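5.3 Demonstration at the open day

The two-arm cell was shown to visitors at the Sunex open day on November 29, 2021. Up to that point it had been run only by the authors, with the table cleared between attempts and the door closed. The open day offered a chance to observe the setup under less orderly conditions – visitors talking to the operator, objects handed back in the wrong place, and pauses of uneven length.

The household task was chosen from the Kasilum set described in Section 3. It concerns a plug-in mosquito repellent heater and its liquid refill, and it calls for contact with a wall-mounted power strip as well as handling of objects on the table. Both arms were teleoperated by Makris or Pappas, who changed places after every 6 attempts. Whitcombe kept the log and answered questions. No changes were made to the control gains used in October.

Figure 7 gives views from the demonstration. The wrist views were also shown to visitors on a side monitor, at a delay of 72 ms.

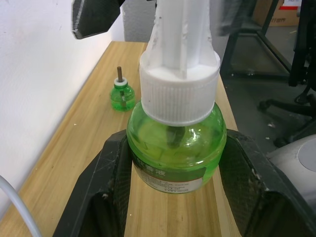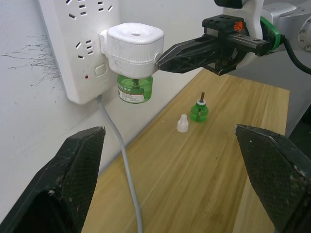
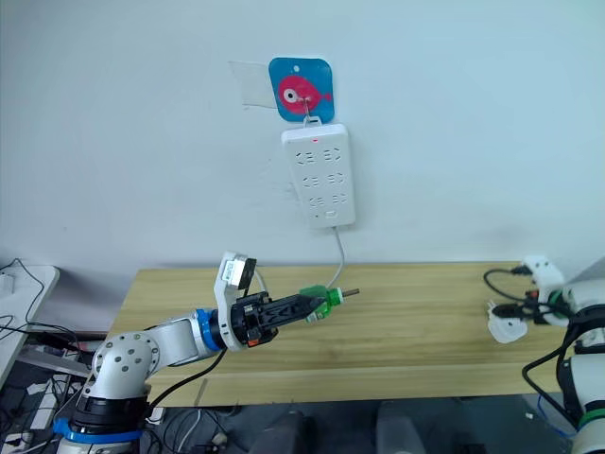
Figure 7. Open day demonstration. Top: large green bottle held between the fingers of one gripper, with a smaller bottle standing on the table. Middle: gripper fingers against the side of the heater at the power strip. Bottom: both arms at the table, the left one holding a green plug.

Two points came up repeatedly in discussion with visitors. The first was the wall contact. Several asked how the operator judges the push needed at the socket, given that no force is fed back to the hand. In our setup the operator relies on the wrist views alone, and the commanded speed is limited near the wall. Čierny, who observed the afternoon session, suggested a simple audible cue tied to motor current. We have not tested this.

The second was the shape of the refill bottles. Rounded bodies leave the fingers little flat area to hold, and the operators preferred a grasp at mid-height over one at the neck. The same preference was noted in the Ruken trials (Theodorakopoulos and Makris, Section 2 of the supplement), although those used opaque containers.

Each attempt was stopped at 600 s if still in progress. Attempts interrupted by a visitor's question were kept in the log and marked, but they are left out of the timing results in Section 5.4.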